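Speaker notes: "The first showing sets the tone"
Flurnwood regional agents' meetup, October, 14 minutes plus questions

Opening (stand away from the lectern, no slides yet)

Good morning! I sell houses in Lunditlow and I have done it long enough to have opinions about doormats. I'm going to talk about showings, and mostly about the first one a buyer ever goes to, because I love that day and I think we rush it.

Ask for hands: who remembers the first place they ever toured as a buyer? Wait. Let one or two people shout out an answer. Mine had a pink bathtub and I still think about it.

Slide 2: What first-time buyers come in with

They come in with a number from a lender and a pile of saved listings, and very often they've never stood in a house that was for sale. They whisper. They ask if it's okay to open a closet. (It is! Open all of them!) So before we go through the door I tell them three things out on the sidewalk: you can touch everything that's attached to the house, you can take as long as the appointment allows, and you can't hurt my feelings by hating it.

Say that last one slowly. People write it down.

Slide 3: The Bielecka Street story

Keep this short, I always run over here. A couple with two kids, 116 saved listings, and a spreadsheet. We went to Bielecka Street first, and it was wrong for them in nearly every way. Too many stairs, bedroom over the garage. We stayed almost the full hour anyway and talked about why it was wrong. By the time we were back at the cars they had crossed off half the spreadsheet themselves. I hardly said a word.

Point to make: a "wrong" house early on is worth a lot if you slow down in it.

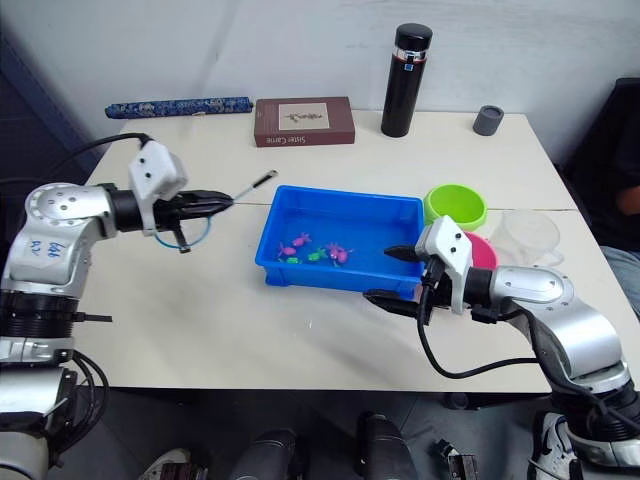
Slide 4: What I bring

Tape measure, phone charger, shoe covers, a printed floor plan with room to scribble. The floor plan is my favorite. Hand it over with a pen and people start drawing their couch on it right away. Hold up the one from the Skiturano Court condo, the one with the piano sketched in the hallway. Pass it around, ask for it back.

If anyone asks about apps: fine, use them, I do too. Paper gets passed back and forth between two people in a kitchen, and I like listening to that conversation.

Slide 5: Questions I ask on the way out

What would a Tuesday morning be like here? (Change this to "a school morning" for the printed handout.)
Where would you put your coat?
Which room did you walk into twice?

The coat question gets laughs, and then it gets great answers. Leave a pause after it.

Slide 6: Things I've stopped doing

I used to narrate. "And this is the kitchen." They know! I also used to book four homes in an afternoon, and by the last one everybody was hungry and mixing up the basements. Now I book 2, with a coffee stop in between, and people remember what they saw.

Closing

Invite them to try the sidewalk talk at their next showing and tell me how it went. I'll be by the coffee until lunch with extra floor plans. Thank the Flurnwood office for the room, then take questions.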